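How to record good demonstrations with glassware

Part two of the bench series, by Begoña Villanueva. Updated September 2025.

So you've got two arms, a table and a policy that needs feeding. Lovely! Now comes the bit I like best: driving the robot yourself, over and over, until you have a pile of examples worth learning from. We collected 2,182 episodes for the Tandine project this way, and most of what follows comes from the ones we had to throw out.

I'm assuming you have finished part one, so your leader arms are calibrated and the wrist cameras are streaming. If the grippers still drift when you let go, sort that first.

Start with a single task and write it as one plain sentence. Ours was "pick up the beaker and hold it clear of the table". Everyone who drives should read the same sentence before they start, and if two people picture different things, rewrite it.

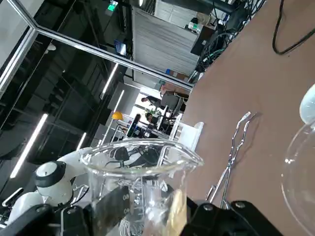

STEP 2: GRASPING

Clear glass is a brilliant thing to practise on and a horrid thing to see. Through a wrist camera a beaker is mostly whatever happens to be behind it, plus a rim and a few bright edges. Drive from the wrist view for at least part of each session. If you can't find the rim on the screen, the policy will have a hard time too.

Close the fingers slowly and stop once the glass is held. Pause for a moment, then lift. That little pause makes the grasp much easier to find when you trim episodes later. Bahman Arabzadeh, who drove more of our episodes than anyone, closes in two goes – a quick one to get near, a gentle one to finish – and I've copied him ever since.

Keep the second arm in the recording even when it has nothing to do. An arm staying put is still an example of what that arm should do.

STEP 3: CHANGING THE LAYOUT

Move things between episodes. Really move them! Our first 400 episodes had the target within a hand's width of the same spot, and the policy learned to reach for that spot whether there was any glass there or not.
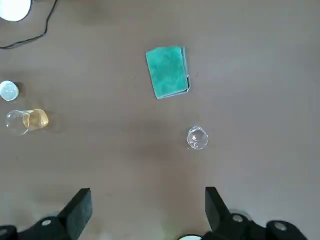
Shift the target, turn the other items, swap near for far, and now and then leave a wide stretch of table bare. Soft things next to shiny things are good value, and so are small cups beside bigger containers. Don't tidy everything into rows.

Vary where the gripper starts as well. We save a fresh start pose every ten episodes and write it in the log with the layout number.

STEP 4: KEEP OR BIN

Watch every episode back at double speed on the day you record it. Bin it if the camera stream stutters or the driver forgot the task halfway through. Keep it if the first grasp missed and you recovered smoothly – those are gold, and we tagged 293 of them by hand.

Part three covers trimming and labels.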